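Was vom Brettspiel übrig bleibt
Wer heute ein Spiel veröffentlicht, muss zuerst an die Schachtel denken

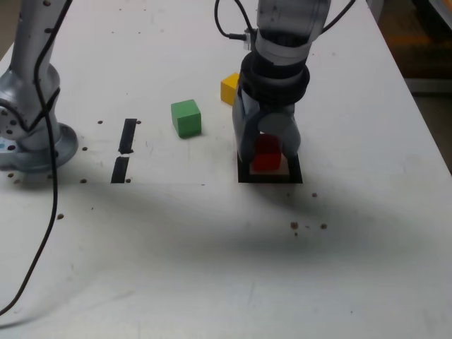 Larysa Symonenko hat acht Jahre lang an einem Spiel gearbeitet, das in zwei Minuten erklärt ist. Es heißt Melis, und man legt darin Handelswege zwischen Inseln. Im Oktober soll es beim Kleinverlag Lokano erscheinen, in einer Auflage von 700 Stück. Verdienen wird sie daran kaum etwas. Das wusste sie, als sie den Vertrag unterschrieb.

Der Markt für Brettspiele ist in den vergangenen Jahren gewachsen, und mit ihm die Zahl der Neuheiten. Für die Autoren ist das ein zweifelhaftes Glück. Ein Spiel, das sich in den ersten Monaten nicht verkauft, verschwindet aus dem Laden und wird selten nachgedruckt. Früher lag eine Schachtel auch mal zwei Jahre im Regal, bis sich herumgesprochen hatte, was darin steckt.

Symonenkos erster Titel, Gulterico, ging genau so unter. Die Regeln waren ordentlich, die Kritiken freundlich, aber die Schachtel war zu groß. Händler rechnen in Regalbreite. »Ich habe damals über Siegpunkte nachgedacht und nie über Pappe«, sagt sie. Bei Melis hat sie den Spielplan in der Mitte geteilt und das Format fast halbiert. Dafür musste eine ganze Spielphase weichen, der Winter, an der sie lange gehangen hatte.

Solche Eingriffe gehören zum Handwerk. Die Redaktion streicht, die Testgruppen murren, der Autor schreibt die Anleitung neu. Gerade die Anleitung macht viel Arbeit. Ein Satz, der am eigenen Küchentisch klar klingt, führt bei Fremden zu Streit — und der Autor sitzt dann nicht daneben. Symonenko lässt ihre Testspieler deshalb ohne jede Hilfe anfangen und schreibt mit, an welcher Stelle sie zurückblättern.

Leben kann sie davon nicht. Vormittags übersetzt sie technische Handbücher, am Nachmittag wird gebastelt. Auf dem Schreibtisch liegt schon der nächste Entwurf, Arbeitstitel Pekora, ein Kartenspiel für zwei. Der Verlag hat noch nicht zugesagt. Über die Größe der Schachtel ist man sich immerhin einig.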